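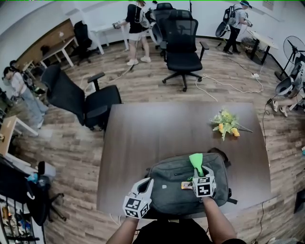 The readings from the Claketti sensor stopped agreeing with finger-prick readings on the second day of wear, and I would like this ticket kept open until someone can tell me why. I have been told twice that the sensor is "settling in". The first 12 hours I can accept. After that I can't. I carry the whole kit about with me, so I was asked whether the reader had been out of range. It had not. The app shows no gaps in the trace at all. What it shows is a steady line in the wrong place.

Product: Claketti glucose sensor, with the Sellitura phone app
Opened: May 21, 2019
Status: reopened by customer
Clinic: Westow diabetes service (informed, no reply yet)

What happens

I have had type 1 diabetes since I was at school and I know what a low feels like. On the second night the app sounded a low alarm at 3.9. I felt fine. I did a finger prick and the meter said 7.4. I washed my hands and did it again and got 7.2. The app then dropped further while the meter stayed put. By breakfast the two were close again, and by mid-morning the app was reading high.

The same pattern came back on nights three and four. It does not happen every hour of the night. It seems to come in blocks, and the alarm goes each time, so I am not sleeping much either.

What I have already tried, so please don't send me the list again

Restarted the phone. No change.

Removed the app and put it back. No change, and I lost my alarm settings.

Checked the meter with control solution. It was inside the range printed on the bottle. The strips are in date.

Slept on the other side. Support said that lying on the sensor can press on the skin and give false lows. I tried it on night four with a pillow wedged behind me. The low alarm went off anyway, though I will admit I can't swear I stayed put all night.

Stopped taking vitamin C. I was only having one tablet and I don't believe it was ever the cause, but it was asked for.

Moved the phone to the bedside table. The trace had no gaps before and it has none now.

First reply from support, summarised

They said that sensor glucose is measured in the fluid under the skin and lags behind blood glucose, so the two will rarely match. I know this. A lag would explain a difference when levels are moving quickly. It doesn't explain a difference when four finger pricks in a row, spread over an hour, barely move. They closed the ticket as "expected behaviour".

Second reply, summarised

They offered a replacement sensor and said the difference "can be up to 10 per cent". The difference between 3.9 and 7.4 is nowhere near 10 per cent. I asked where the figure came from and was sent a link to the front page of the website.

Replacement sensor

Fitted on the other arm. Lot number is different from the first. Warm-up finished as normal. First night no alarms, and I was ready to say it was a bad sensor and leave it there. Second night, low alarm again, meter reading 6.8. So either I have had two bad sensors or the problem is somewhere else, and nothing I have been sent so far helps me tell which.

One thing that may matter. The Sellitura app updated itself shortly before all this began. The update notes mention "smoother night-time trends". If the app is doing something to the numbers before I see them, I would like to know what. I borrowed the separate Yuen reader from the clinic for one night and scanned the same sensor with both. The Yuen showed 6.1 where the app showed 4.6. That is a single comparison and I don't claim it proves anything, but it ought to be looked at by somebody who can see the raw data.

Effect on treatment

I have stopped using the app to decide on insulin doses and gone back to finger pricks. Twice I treated a low at night that I now think was not there, and woke up at over 15 both times. My clinic agrees that I should go by the meter until this is sorted out.

What I am asking for

The raw readings for both sensors, before the app has altered them.

A plain answer on whether the update changed how night readings are worked out.

The first sensor to be tested when it gets back to you. It has been posted in the bag supplied.

Update

Support has replied that the case has been "passed to the technical team" and that I should hear in June. They have also asked whether I have tried restarting the phone. See above.

Leaving this open.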